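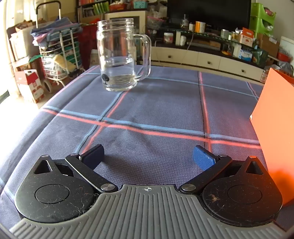
Table setters and putters-away wanted, Ekotcombe

Do you own a kitchen table? Can you still find it? Marulanda is looking for 12 people to spend a few mornings laying a table, clearing it, and laying it again, for money. Posted Feb 18, 2023.

The work happens in an ordinary lived-in room. There is a plaid tablecloth, a shopping cart that has become a piece of furniture, cardboard boxes, and a bookshelf that holds books and also everything else. We like it this way. If you feel an urge to fix the whole room on your first visit, please save it for the table.

A morning goes like this. You get a card with a task on it, you do the task at your own speed, and you write a line or two on how it went.
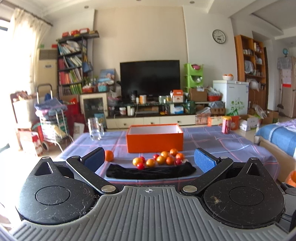 Tasks are small. Put the oranges in one place and the cherry tomatoes in another. Fold the black cloth. Move the glass mug somewhere you would be happy to drink from it. Tidy up as you would at home when company is coming — or as you would when it isn't, depending on the card.

You should be 18 or over, fine with standing for an hour, and not allergic to citrus or tomatoes. Restaurant experience is welcome but tends to slow people down.

Pay is $200 for 9 mornings, paid at the end. Coffee is free and of the quality that suggests.

To apply, write to Marulanda, 323 Flerberg Road, Ekotcombe, and tell us what is on your table right now. Long lists are fine.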